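Subject: Re: [tijani-house] kitchen shelf + sink side, what's staying

Sorry all, on my phone between things so this will be choppy. Answers to Gun-woo below, then the list as it stands right now.

On Wednesday Gun-woo Yeon wrote:

> Hi everyone,
>
> I went through the shared kitchen at Tijani last night and have a few
> questions before we repaint and put everything back.
>
> 1. Do we want to keep a dish rack at all? Half of us dry and put away,
> the other half leave mugs in it until the weekend.
>
> 2. The wall behind the work surface is pretty marked up. Does it need
> a proper repaint or would a scrub do it? I have most of a can left
> from the hallway, but I don't think it's the same color.
>
> 3. There are a lot of plastic tubs with lids that fit nothing. I say
> anything without a partner goes.
>
> 4. Who has the big stock pot? It was on the bottom shelf in August and
> I need it for the Clurari supper. We're cooking for 40.
>
> Budget left is $100 and I'd rather not spend all of it on paint.
>
> Gun-woo

1. Keep the rack. I know it annoys people but the other choice is wet plates on dish towels all over the place, and we tried that. What I'd ask is that it's for dishes and only dishes. Stuff collects in there, keys, rolls of tape, somebody's bike light once. If it doesn't get eaten off or drunk out of, it doesn't go in the rack.

2. Scrub first. Warm water, drop of dish soap, soft sponge, NOT the green scratchy side, that takes the shine off and then you have a dull patch forever. If the marks are still there after it dries we talk about paint. And please don't use the hallway can, it's much creamier and it will look like a bandage. Drastatbridge Hardware will mix a small one from a chip if you can get a flake off behind the outlet cover.

3. Agreed, mostly. I matched up 13 on Sunday and put them on the lower shelf with lids on. Everything still loose is in the bag by the back door. Look through it before the next trash day, after that it's gone and I don't want to hear abuot it. Clear ones are worth more to me than the colored ones as you can see what's in there, so if you find a clear one with its lid please don't toss it.

4. I have the pot. Sorry. It's in my trunk, will bring it back with the 2 big ladles. For 40 you'll want the second burner going as well, it takes forever to come up to a boil with the lid off.

Also while I have everyone, things go back on the work surface in this order or they don't fit:

- tubs with lids to the back against the wall, left of the middle. Nothing stacked on top, it slides off.

- small bits (clips, ties, bag closers) in the jar from the Tromel sale, once someone finds the jar. They end up along the ledge by the wall and then they fall down the back.

- rack in front of the tubs so you can reach it, long side facing you. Black one, rods in the bottom, you can see straight down into it from where you stand. Empty it before you wipe underneath, please, last time it got picked up full and we lost a bowl.

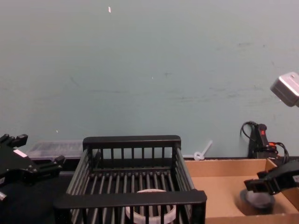

- knives in the drawer, blades all the same way. Not in the rack, not standing up in a mug. I cut my thumb in September and I'm still mad.

- dish towels on the hooks by the door. Two clean ones out at a time, the rest in the basket upstairs. Wet ones go home with whoever used them last, yes really.

- sponge gets thrown out when it smells, don't wait for a vote.

Money: if the scrub works I'd put it toward a better drain tray. The old one tips the wrong way and the water runs back toward the wall. I saw one for under thirty bucks but didn't write down the size, will measuer when I bring the pot.

Can somebody who is NOT me do the scrub before the supper? Half an hour, tops. Reply to the list and not just to me or we'll get three people showing up with buckets again.

Have to run,
Rigoberto

Rigoberto Tamayo
Tijani House kitchen list

Contact list owner | Copyright Tijani House and list members | Back to top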